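Please Stop Calling It a Glitch

By Femi Etim
August 21, 2021

In our work we have a small word for everything that embarrasses us, and the word is "glitch." The arm stopped, it was a glitch. The arm dropped the part on the floor, a glitch also. I have used this word myself for many years and I want to explain why I am trying to give it up.

In January, at the Farnness workshop where I am employed, one of our small arms closed its gripper on the finger of my colleague Ese Wike. She was reaching over the table to straighten a basket between two runs. The screen said "paused." The arm was indeed paused, but the gripper had its own controller, and that controller had one old command still waiting in its queue. When the connection came back after a short loss, the gripper did what it had been told to do 15 seconds before. It closed.

Ese was not badly hurt. She had a bruised nail and she was angry for the rest of the day, and I think she had the right. What troubled me more was the line that was written in the log that evening: "Gripper glitch, restarted, OK." Five words for a machine that moved when a person was told it would not move.

I went back through the log to see how many times we had written something similar. The log for that arm had 1,208 entries, and 16 of them used the word glitch. Of these, eight spoke about the gripper after a lost connection. So the fault had visited us eight times before it found a finger, and every time we restarted and were happy.

Some readers will say that these are light arms doing light work, and that I am making a big matter from a small one. Our table work is sorting and placing, cubes and baskets, nothing which would frighten a visitor.
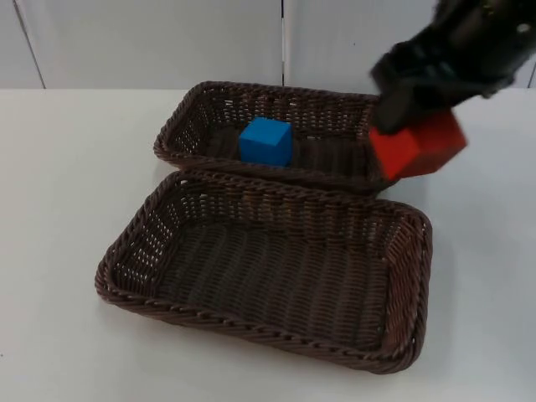
A cube task on the white table, with the red cube in the gripper and the blue one in the basket behind.

I understand this argument, but I do not accept it. Light work is exactly where people put their hands. At the big machines of the Telldale plant, where I was trained, there was a fence and a gate with a switch, and you did not go in without turning the key. At a small table we have only our habits. A person leans over, moves a basket by two fingers, and leans back. If the screen says "paused," she believes the screen. She should be able to.

Sudheer Panicker, who maintains our controllers, does not agree with me fully. He says that if every small stop must be reported as a safety event, people will stop reporting. He has seen this happen at Flirasside, where the form was four pages long and the folder stayed thin. I take this point seriously. A form of four pages is a way of asking people to be silent.

But what I am asking for is smaller than a form. When something goes wrong, write what moved, what the screen said at that moment, and where the nearest hand was. Three short sentences are enough. If we had written these sentences the first time, I believe the second or the third reader would have seen the pattern, and the queue would have been cleared on every reconnection long before January. The repair, when we finally did it, took Sudheer one afternoon.

We have also changed what "paused" means at our tables. Now it removes power from the gripper too. This has a cost, for the gripper may let go of what it holds, and Binta Anozie complained to me that she loses runs because of it. She is correct, she does lose them. I prefer to pick up a cube.

The older log entries are still there and I have asked that they are not edited. New people read them in their first week now, beginning with the eight.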